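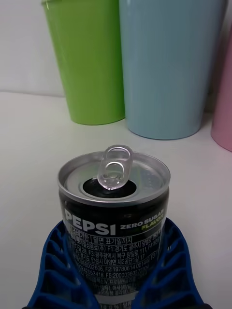 # Choosing a flyer for a local launch

The Nekgate office opened its doors in July, and the question of printed advertising arose well before the furniture did. It was decided that a folded flyer would be delivered to every address in Flivton and Zondthorpe, 2,976 households in all.

Maëlys Perrin prepared the first layout. It contained a great deal of text, and on reading it again we removed the history of the firm, the list of suppliers and one of two telephone numbers. What remained was the opening offer, the address and a small map. Readers give a flyer very little time, and the offer should be legible at arm's length.

Paper weight required more discussion. Our printer in Tapley supplied samples, and the heavier stock was preferred for its feel, though it creased poorly along the fold. The lighter stock was ordered.

Delivery took place on a Wednesday. By the end of the month, 57 customers had presented the voucher, which was a satisfactory return for a new name in the area. 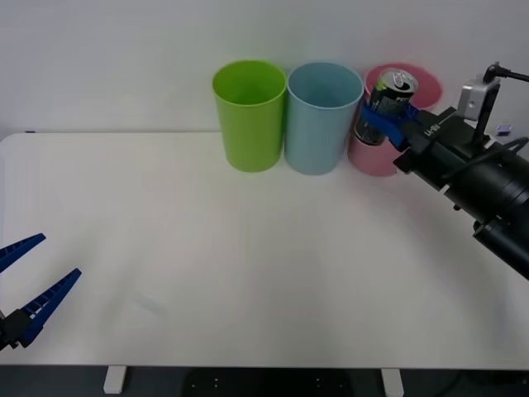 Should a flyer carry an expiry date for the offer?

A clear closing date is advisable - four weeks from delivery suited our purposes, and it should be printed beside the voucher itself.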